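Buttons, trays and small things – our sorting corner in Prastness

Welcome to the gallery page of the toy library in Prastness. Many families wrote to us after the spring open day and asked what we keep in the back kitchen, where the toys are sorted before they go on the shelves again. So I have put together this page, with a line or two for each part of the collection. It is a small toy library, but we have 340 things on loan at the moment, and 113 of them belong to the group we call "press and listen."

The trays

We sort everything on trays, and every tray has a raised lip so that round things do not run away. We bought the first ones from a canteen in Cledevby when it closed, and they are still the best we have. The orange ones go to the youngest children. A bright color helps the parents to find the right set, also when the shelf is very full on a Tuesday afternoon.

The buttons

The big push buttons are the most wanted item in the whole collection. A child presses the cap and hears a word or a sound that the family has recorded before. Some families use them for choosing between milk and water, some for saying good night to a grandmother, and one family in Ullo has taught them to the dog. We lend them in sets of three, always with different colors on the caps, and we ask you to erase your recordings before you bring the set back. Please do it – last month a little boy borrowed a set and was told many times to brush his teeth.

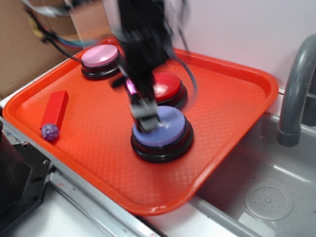
Pink, red and lavender-blue caps on black bases, with a red block and a small marbled ball in purple beside them on the orange tray.

Tangen wrote to us under the first version of this page that the set had been at their home for 7 weeks and that the light colors were much easier for their daughter to tell apart than the dark ones. Could we not have a set with yellow and white also? We have now asked for one, and we hope to have it on the shelf in April.

The blocks

Long blocks, short blocks, half blocks. They come from many different boxes, and we stopped long ago to keep them in their original families. You can borrow a bag of 200 mixed pieces, or you can pick your own at the counter. The long ones are good as a bridge or as a fence for animals. Children of school age ask mostly for the short ones, I do not know why.

Balls and marbles

The small balls are only for children who have stopped putting things in the mouth. We do not lend them to homes with a baby, and I am sorry that we have to be strict with this. They are kept in a glass jar behind the counter. If a ball is lost, write it on the paper in the bag, there is nothing to pay.

How to borrow

Come by in the opening hours or write to us through the contact page. A loan is for four weeks and you can renew it once, if no other family is waiting. For the buttons there is a waiting list – ask at the counter and we will put your name on it.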